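Cirness Frame Guide
Section 4: Running the cable down the upright

Okay, so by now you've got your uprights and crossbars bolted together and the corner joints are snug. (If they're not, go back to Section 3 and do that first. I'll wait!) This is the part where we get the lamp cable down the frame without it flopping all over your workbench, and I have to admit it's my favorite part of the whole build.

What you'll need

Stick-on cable tie mounts, the small square kind
Nylon cable ties, long enough to go all the way around the upright with plenty to spare
Rubbing alcohol and a clean rag
Flush cutters
A pencil or a bit of masking tape

I buy my mounts and ties from Cedeswood, but any brand will do as long as the slot in the mount is wide enough for your tie. Check that before you stick anything down. I once glued a full row of Plaltusico mounts to a frame and then found out my ties wouldn't fit through a single one.

CAUTION: Unplug the cable before you start, and leave it unplugged until the last tie is trimmed.

Steps

1. Wipe down the face of the upright with alcohol and let it dry. New aluminum has a film of cutting oil on it and the sticky pads hate that stuff.

2. Mark where the mounts go. On the 1330 mm upright I put one in the middle and one near each end. On the tall 1950 mm version, add an extra one wherever the cable wants to wander.

3. Peel the backing and press each mount down hard for 60 seconds. Yes, the whole 60! Use your thumb and put some weight into it.

4. Let the cable hang from the top of the frame and find its natural curve. Leave a little slack up by the crossbar so you can still tilt the lamp later on.

5. Feed a tie through the mount, lay the cable across it, and bring the tie around the upright. Start the tail into the head just enough to catch a click or two, and stop there. You want a big loose loop at this point.
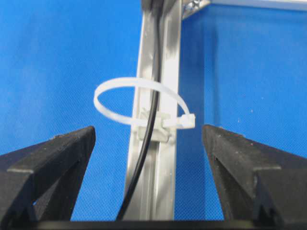

6. Do the same at every other mount before you tighten any of them. I know it's tempting to finish one and move on, but then you get to the bottom and the cable is too short or it's twisted, and you're cutting ties off again (ask me how I know).

7. Now go from top to bottom, pulling each tie in gently while you keep the cable straight with your other hand. Stop when the cable stays put but you can still slide it a little with your fingers.

8. Trim the tails flush. A tail cut at an angle is sharp enough to scratch you every time you reach past it.

NOTE: If you have the Tabrizi lamp kit, its cable is only 1000 mm long, so it won't reach the bottom of either upright. Use the extension in the kit and keep the plug connection between two mounts -- never under a tie.

CAUTION: Don't crank the ties down with pliers. You'll pinch the insulation, and the damage can be hard to spot.

If a mount pops off, scrape the old pad away, clean the spot again and use a fresh mount. The old adhesive never holds the second time -- I've tried. My friend Nomvula Mkhize drills hers and puts in a small screw, and they do stay on, but I'd save that for a frame that gets moved a lot.

Next up is Section 5, feet and leveling. Grab your hex keys and the bag of rubber pads.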